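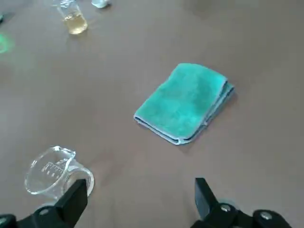
4 min read

Kina Technical Institute to Add Two Robot Arms to Its Laboratory Support Program

The Kina Technical Institute has approved the purchase of two tabletop robot arms for its laboratory support program, with delivery planned for March. The purchase covers the arms, their grippers, spare gripper fingers and one year of service. It will be paid for from the institute's equipment reserve and will not affect student fees.

The arms will be used to teach and test everyday bench tasks: picking up and setting down glassware, moving small containers of liquid, and handling folded towels and wipes. Students in the support program already learn these tasks by hand in their first term. From the spring term they will also learn to set them up for a machine, to check the results and to keep a proper record of faults.

The work needs a gripper that can close on very different things. A microfiber towel gives way under the fingers and changes shape when lifted. A clear glass measuring cup does neither, and its see-through walls can be hard for a camera to pick out against a plain tabletop. The institute asked suppliers to show that one pair of fingers could serve for both kinds of object, without a tool change between tasks.

Three suppliers answered the request for offers. After a review of price, service terms and training materials, the institute selected Texier, whose offer came to $3,861 per arm. A lower offer of $3,751 per arm was set aside because it did not include replacement fingers or on-site repair. The review found that adding these items separately would have brought the total cost above that of the selected offer.

The Texier price includes mounting hardware, a wrist camera for each arm and seven sets of replacement fingers to be shared between the two stations. Finger wear was given particular weight in the review. The institute's earlier budget for bench equipment treated small parts as office supplies, and orders for screws, pads and cables were often delayed until the next quarter. Under the new plan, wear parts have their own budget line, and the laboratory office may order them without further approval.

The two stations will be placed in the Bridov Building, in the teaching laboratory on the ground floor. Each station will have a fixed table, a marked work area and a stop switch within reach of the operator. The tabletops will have a matte finish to limit glare on the cameras. Electrical work is to be completed before delivery, and the room will remain open for regular classes while it is carried out.

Glassware for the practice tasks will come from existing stock. The laboratory office will set aside measuring cups and small beakers that are no longer needed for graded work. Liquids used at the stations will be limited to water, colored water and cooking oil until the safety review for the room is finished. Acids, solvents and heated liquids are not part of the present plan and would require a separate request.

A second purchase is under study. The institute's partner campus in Stanosach has asked whether the same equipment could be installed there for the fall term, which would allow both campuses to use one set of lesson plans. A decision will depend on the first term's records, including repair time, the number of replacement fingers used and the hours that staff spend on setup. Texier has agreed to hold its per-arm price until the end of the school year.

The institute has also set rules for the use of the arms outside class. Student projects may reserve a station in the evening after 6 p.m., provided that a trained staff member is in the room. Departments that wish to use a station for their own work will be charged for wear parts only. Outside companies will not be able to rent the equipment during the first year.

Staff training will begin once the arms have been installed and tested. It will be offered in two sessions, one on daily operation and one on basic maintenance, such as changing fingers and checking that the screws on the gripper base are tight. Laboratory staff must complete both sessions before supervising students at a station. Teaching staff from other programs may attend the first session if places remain.

Departments that expect to need station time in the spring term should send their request to the laboratory office with a short description of the task, the objects to be handled and the number of hours needed. The reservation calendar will open when installation is complete.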